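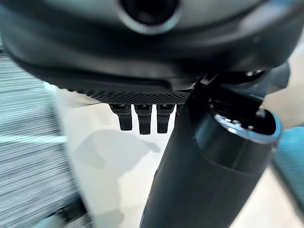
Slide 1. Close-range work: what a good practice rule has to say

Home Talks Notes Archive Contact
Last updated June 18, 2022
Reading time: 5 min

Speaker notes. Text in brackets is for me and is not read out.

Open with the scope. This talk covers written rules for arms that work close to surfaces, with a camera mounted at the wrist. It does not cover fenced cells or mobile bases. The rules come from the Luvance site handbook, third revision. They are house rules. They sit below the applicable safety standards and do not replace them.

[Wait for the side door to close. The room microphone picks up the corridor.]

Slide 2. Why the wrist view has its own section

Earlier revisions treated the wrist camera as an accessory. It had one line, under cable routing. Revision three gives it a section of its own, for two reasons.

First, the view contains the tool. Housing and fingers can take up a large share of the image, and whatever is behind them is hidden from that camera. Point back to the opening slide: dark housing across the top, a black cylinder running down to the bottom edge, pale floor in between. The three small prongs are sharp. The striped surface on the left is smeared into bands.

Second, people make decisions from that view. If a rule allows a decision from an image, the rule has to say what the image must show.

Slide 3. Rule 4.1, visible area

The rule as written: "Before a task is approved, the part of the wrist view taken up by the tool shall be recorded with the tool open and with the tool closed."

No upper limit is given. The draft had one. It was removed because the Preko and Tronwood cells use different tool lengths, and one limit would have passed one cell and failed the other with no difference in risk. Recording comes first. A limit may follow in revision four.

[Someone will ask about a second camera. Answer: rule 4.6 permits it and does not require it.]

Slide 4. Rule 4.2, sharpness and speed

Blur depends on speed, distance and exposure time. The handbook sets only the first. Inside the close zone, tool speed is held to 30 millimeters per second until the contact check has passed. The close zone starts 1000 millimeters from any surface the tool is allowed to touch.

Two points to stress:

– The limit applies to the tool tip. Joint speed is not a substitute.
– An image with streaks in the background can still be sharp at the fingers. Reviewers should write down which part they judged.

The second point caused most of the disagreement at the Kariuki review. Two reviewers graded the same set and came out far apart. One was grading the fingers, the other the surface behind them. Both had followed the text as it stood then.

Slide 5. Rule 4.3, pre-shift inspection

Inspection is done with the arm stopped and drive power locked out. The order is fixed:

1. Housing: cracks, loose covers, residue.
2. Gripping surfaces: wear, trapped material.
3. Fasteners at the finger joints: present and seated.
4. Camera window: clean, no scratches across the center.
5. Reference image: taken, compared with the last accepted one, stored.

Step 5 is the one that gets skipped. A missing reference image now counts as a failed inspection, and the cell stays stopped.

[Do not read the full form. Copies are at the back.]

Slide 6. Rule 4.4, service interval

Finger joints are opened and checked every 3000 cycles, or at the October shutdown, whichever comes first. A cycle is one close and one open under load. Dry cycles are logged in a separate column and do not count toward the interval.

Tronwood asked for a longer interval. The request was declined for lack of wear data and can be filed again once there is a full year of logs.

Slide 7. Rule 4.5, records

Each record carries 9 fields. The list is in the handout. The field most often left blank is tool revision. Without it a reference image can't be matched to the tool that produced it, and the comparison in 4.3 has no basis.

Records are kept at the cell and copied to the site server at end of shift. Corrections are added as a new line. Old lines stay as they are.

Slide 8. Open items

– Lighting. The handbook says "adequate." This needs a measured value and a place to measure it.
– Reflections from glossy tool parts. Matte covers were tried at Preko, and the results are not written up.
– Soft shadows under the tool. Graders do not agree on whether a shadow counts as part of the hidden area.
– Wording of 4.2 for tools with more than one set of fingers.

Comments on the draft go to the handbook mailbox, with the rule number in the subject line.

[Questions, ten minutes. If time is short, drop slide 6.]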